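Robot Manipulation Laboratory: Handout 4
Block Placement in Simulation

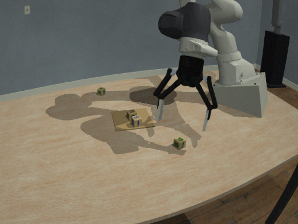

Read this handout before the Sunday session. It assumes that you have finished Handout 3 (frames and transforms) and that your joint limit checker passes all of its tests. Groups whose checker still fails should fix that first, as the simulator will not load a controller without it.

1. Task

Your controller must pick up alphabet blocks from the tabletop and place them on the square board. The arm is fixed to the table through its base. The table, the board and the room are supplied in the Vornau scene file and must not be edited. Block positions are set by the seed. Blocks may start on the board or away from it, and a block that is already on the board at the start does not score unless it has been lifted and put back.

The letters matter only in Part C, where blocks are to be chosen by letter. In Parts A and B treat all blocks as identical cubes.

2. Setting up

Copy the Vornau folder into your group directory. Start the simulator from there, otherwise the textures load from the shared drive and the first run is very slow. The control library is Nilura, the same version as last term. The planner is Hirano, and its default settings are adequate for Part A.

Check the following before you write any code:
The world origin is at the centre of the table top, z upwards.
Block pose is given at the centre of the cube, not at its base.
Gripper pose is given at the palm, not at the fingertips.
All lengths are in metres and all angles in radians.

The third item caused most of the failed runs last year. A target sent to the palm without the fingertip offset will drive the fingers into the table.

3. Frames

Write W for the world, P for the palm, F for the fingertip centre and B for the block. The grasp target for the palm is

T_WP = T_WB * T_BF * inverse(T_PF)

T_PF depends on how far the fingers are open. The fingertips move along an arc as they close, so their height below the palm changes during the grasp. Use the function supplied in Nilura to obtain T_PF at the closing width you intend, and plan to that. Do not measure it once with the fingers fully open and store the result.

4. Approach and grasp

Use a pre-grasp pose directly over the block, with the palm facing down. Descend in a straight line. Joint-space interpolation is not acceptable for the descent: over a short distance it looks straight enough, but near the edge of the workspace the fingertips swing sideways and knock the block.

Where two blocks are close together, the finger yaw must be chosen so that no fingertip comes down on the neighbour. Test yaw angles in steps of 10 degrees and reject any that fail the clearance check. If every angle fails, push one block clear and plan again. Pushing is permitted in Parts B and C only.

Close the fingers at the slow rate. Wait for the contact flag on both fingertips before lifting. A lift on one contact will tip the block.

5. Placing

The board is raised from the table. Its height is in the scene file; read it from there. Release with the lower face of the block 2 mm above the board. Releasing higher makes the block bounce, and releasing at zero gives a contact force large enough to stop the run.

Retreat vertically until the fingertips are clear of the tallest object, then move sideways.

6. If you use the camera

Part C takes block poses from the rendered view, with the state interface switched off. The overhead light throws a hard shadow of the arm and gripper on the table. Its outline changes with every joint, and simple thresholding will return it as an object. Move the arm to the park pose before capturing, or segment on hue. A block in shadow also renders in a different tint from the same block in full light, so set your colour ranges using both.

7. Marking

Each controller is run on 9 seeds, which are not released beforehand. A run ends when all blocks are placed, when the force limit is passed, or after 55 seconds of simulated time. Partial placements count.

Submit the controller, the configuration file and a log from one complete run. Logs must be in Fadus format; the viewer rejects files with missing joint velocities. State in the header which parts you attempted.

Further reading: course notes, chapter on grasp planning, up to the section on force closure. The remainder of that chapter is covered in Handout 5.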